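Daza Portfolio Tracker Guide, Section 5: Setting Up Your Deal Watchlist

May | By the guy who writes the Daza guide

If you got through Section 4, your holdings are in and your prices are updating, so now we get to the part I use every morning: the deal watchlist. It follows companies that are being bought, or might be, and it keeps that stuff away from your regular holdings.

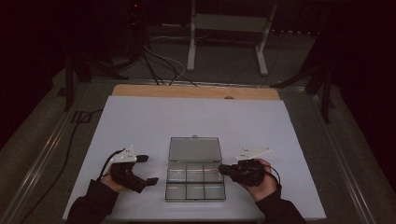

I set mine up badly the first time. I dumped every rumor I read into one long list, and by the end of the month I had 61 entries and couldn't tell a signed merger from something a guy on a message board made up. So please take a few minutes and do it in this order.

Before you start

You'll need your Daza login, at least one price feed switched on (I use the Privberg feed, and the screens I talk about assume you do too), and the terms of one announced deal to practice on. I'm going to use the made-for-practice deal that ships with the program, where Tollwood offers to buy Sitthorpe for cash. If you cleared out your practice data in Section 2, you can get it back under Help > Restore Samples.

Creating the list

1. Open the Lists tab and click New List. Pick "Deal" from the type menu. If you pick "Standard" you won't get the offer price field, and you can't change the type later. I've asked for that to be fixed.

2. Give it a name you'll recognize. Mine is just "Deals." The name shows up in your alert emails, so keep it short.

3. Click Add and type Sitthorpe. You're adding the target, the company getting bought. The buyer goes in the next step.

4. In the Acquirer box, type Tollwood. If the buyer is a private company, leave the box blank and put the name in the notes.

5. Set Status to Announced. The other choices are Rumored, Completed and Called Off. Rumored entries show up in gray and don't trigger alerts unless you tell them to, and I'd leave them that way for a while.

6. Enter the offer price per share, then choose Cash, Stock or Mixed. For Mixed, Daza asks for the cash piece and the exchange ratio separately.

7. Click Save. You should see the entry with a number in the Spread column.

Note: The spread is the gap between what the buyer says it'll pay and what the stock trades for right now. A small one usually means the market thinks the deal will close soon. A big one means people are nervous, or the closing date is a long way off, or you typed the offer price wrong. Check the typing first. I once had a spread so fat I nearly bought the stock on it, and I'd left out a decimal point.

Setting the alerts

8. Right-click the entry and choose Alerts.

9. Turn on Spread Change and set it to 5 percent. I tried a tighter setting and my phone buzzed all through lunch — you'll stop reading them, trust me.

10. Turn on Status Change. This one fires when the Privberg feed picks up a completion or a cancellation.

11. Leave Volume off unless you trade every day.

12. Click Send Test. The email should show up in a minute or two. If it doesn't, look in your spam folder, then go back to Section 3 and make sure your address is confirmed.

Caution: Quotes on the free feed are delayed. Don't place an order off the Spread column alone. Pull up a live quote from your broker before you do anything with real money.

Caution: Deleting a list deletes its notes too, and there's no undo. Export first (File > Export > List) if you've been writing down your reasons for anything.

If you already have a big list

You can bring in a spreadsheet instead of typing it all. Save it as CSV with the columns in this order: target, acquirer, status, offer price, type. Then go to Lists > Import and point it at the file. The importer chokes on blank rows. The biggest file I've tried was 1,135 rows, going back through years of old deals, and it took long enough that I went and made a sandwich — but it did finish.

Note: Anything marked Completed goes straight to the Archive tab. If your import looks short, that's where the rest of it went.

What I do with it

I sort by status, then by spread, and read from the top with my coffee. Most mornings nothing has moved and I'm done before 8 a.m. When something does jump, I go read the company's own announcement before I read anybody's opinion of it, mine included. I still get plenty of these wrong. The list does make it easier to go back and see what I was thinking at the time, so use the notes field.

Section 6 covers stock-for-stock deals and why the spread on those won't sit still.

Contact | Copyright Daza Guide, all rights reserved | Back to top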